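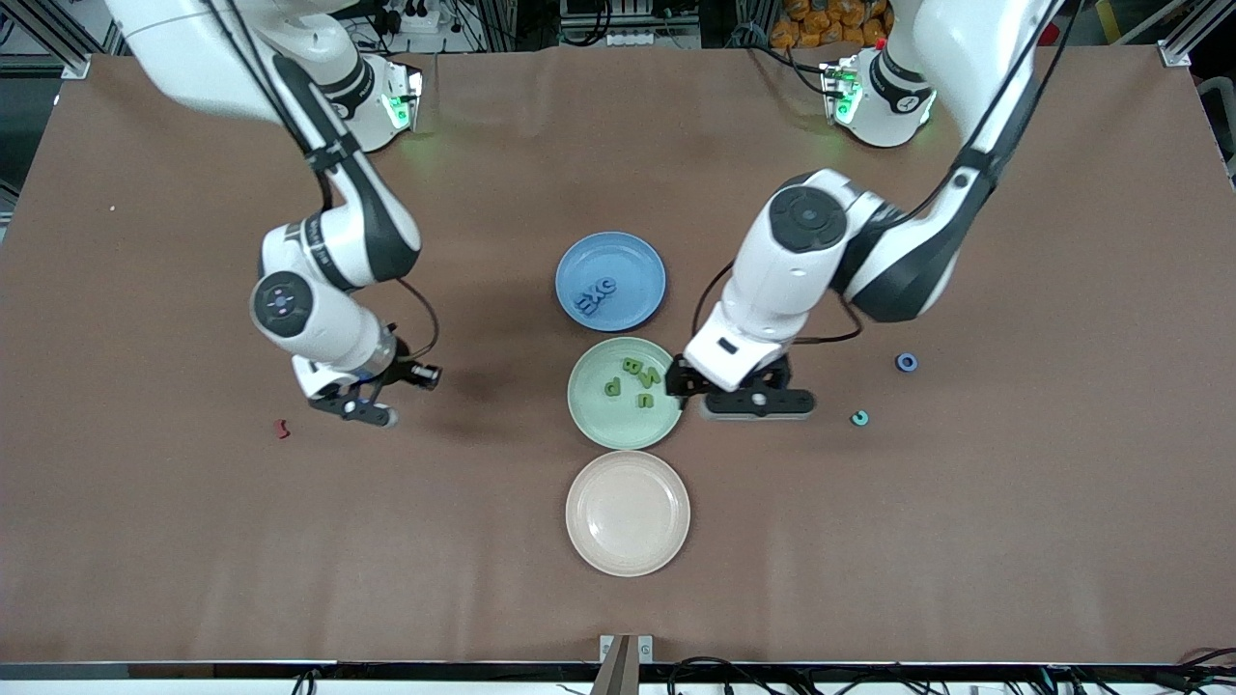

Stuteo Plates and Letters

Version 2, released 3 Mar 2023
Maintained by the Cluno tabletop group, Ultville

Summary

Stuteo is a collection of short tabletop activities using round plastic plates and foam letters. Letters are placed on plates, moved between plates, or taken off and returned to the table. The release holds 363 sessions and 2214 still pictures, with one text record per session.

Materials

Plates: round, plastic, in light blue, pale green and pale pink. Plates of the same color are treated as interchangeable and have no individual IDs.
Letters: foam letters in several colors, mostly capitals. Some lowercase letters are used. Worn letters are replaced from the same stock, and the replacement is not logged.
Surface: a large table covered in smooth brown paper. The paper is changed when it creases or tears. Sessions recorded before and after a change are not separated.

Layout

The most common starting layout is the column, with the plates lined up from the far side of the table to the near side. Plates may touch. Other layouts are row, triangle and scattered. Layout is recorded once, at the start, and is not updated if a plate shifts later.

Record fields

session: integer, unique within the release
layout: column, row, triangle or scattered
plates: plate colors, listed from far side to near side, then left to right
letters_start: letters on each plate at the start, as one string per plate
letters_end: the same, at the end
note: free text, often blank

Strings give the letters in reading order as seen from the near side of the table. They are not required to form a word. EXC is a valid string – so is a single letter. An empty plate is written as a hyphen. Letters lying on the paper are not recorded in either field.

Splits

The test split has 133 sessions. All others are in the training split. Sessions were assigned by string, so a string used in the test split does not occur in training.

Known issues

N and Z are confused in a few records where the letter lay on its side. M and W have the same problem. Use the pictures to settle these cases.
Light blue plates can look gray in pictures taken in November, before the lamps were changed. The plates field is correct for these sessions.
Mirrored letters are recorded as if they were face up.

Changes from version 1

Added the triangle layout. Renamed the field dishes to plates. Removed duplicate records left over from the Bednarek import – session numbers were kept, so the numbering has gaps.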